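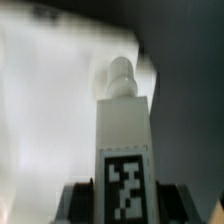
October
By Duyên Thân

Vinh Huỳnh has read the claim that his group's method "learns assembly from watching," and he doesn't like it. "It learns these parts, on this table," he said.

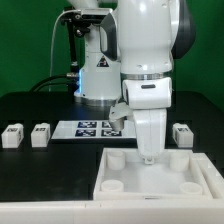 The Vudham test ran 303 tries with plain white plastic parts. I asked how many failures were dropped. "Six. The arm had faulted before it moved." Those six aren't in the paper.
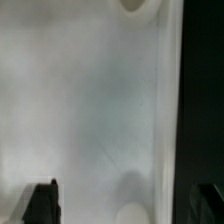 He wouldn't guess how it would do in a real shop. Vivmont, which paid for the work, has been less shy. 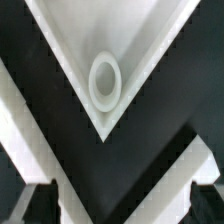
Photo: Vudham

"Change the lights and I'd want to start over," Huỳnh said. Has he tried that? "Four times. Ask me after we've gone through the numbers."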